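Let the Play Food Be a Mess

I have strong feelings about toy fruit, and most of them are happy! We bought our first bag for the kids' corner at Sidavberg, where families wait while somebody finishes paperwork, and I have defended it ever since against people who'd like to see flash cards in its place.

A plastic banana asks nothing of a child. It can be lunch, a phone, a boat, a hat for a very patient uncle. The fancy play kitchens (I priced one at $279, and it didn't even come with food) tell you where everything goes before you've touched it, and I've watched plenty of kids lose interest after 4 minutes of opening and shutting the same little oven door. Give them a tray, a bin, some fruit and a couple of old cloths and they'll run a grocery store until dinnertime.

And please, leave it out on the table! Lined up on a shelf, it looks like something you need permission to touch. A table halfway through a sort is a much better invitation.
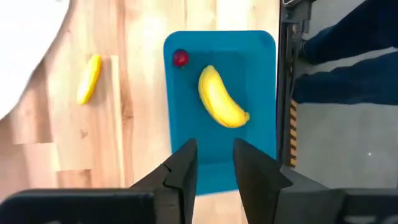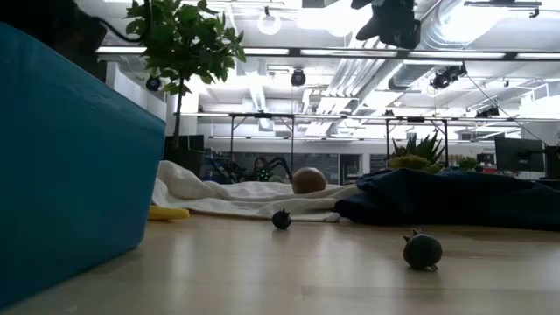 My other plea is to stop matching everything. Mix the sets, mix the sizes, throw in a fruit you can't name, and let the kids argue about it. My neighbor's 2 girls spent a whole October afternoon deciding what belonged with what, and the rules changed every time I walked past. I loved every version.

Cleanup is one bin. Dump it in, wipe the table, shake out the cloths, and it's all ready for tomorrow.

80 shares | 4 comments

Related
Why I Quit Labeling the Toy Shelf
Old Sheets, New Forts
The Parnarell Swap Table Is Back

Contact | © Kassab Family Pages | Back to top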